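November 2020
By Staff Reporter

Karaslow's carpet will last 20 years, says the firm that sold it

The shared workrooms at Canow, on the east side of Karaslow, have a gray striped carpet that went down in August. Goko, the company that supplied it, says it will hold up for 20 years. That is a bold thing to say of a floor that has seen one season of shoes.

The carpet is sold under the name Lema. Goko's brochure calls it "silent, forgiving and all but stain-free" and puts the gain in comfort over the old vinyl at 40 percent. The brochure does not say how comfort was measured, or who was standing on the vinyl at the time.

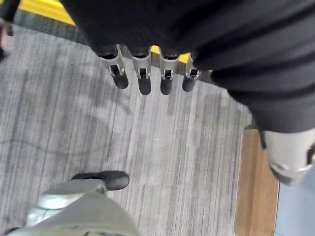 Stripes are a sensible choice for a workroom, to be fair. They break up the look of a large floor and they are kind to crumbs. They also show every badly laid seam, and two tenants have already complained of a ridge near the door. Goko said a fitter would look at it within seven days. That was in the middle of last month.

Then there is the warranty. It runs for four years – a good deal short of 20 – and it leaves out heavy rolling loads, spilled drinks and "unusual wear." In a building where people push carts and carry coffee, that covers most of a normal morning.
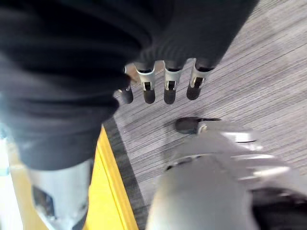
So who pays if the carpet wears out early? Canow's tenants do, through the service charge, once the four years are up.

Goko said it stands by the 20-year figure and that it comes from tests on samples. Asked for the results, the company sent another copy of the brochure. Canow's management said it was happy with the floor and had no plans to replace it.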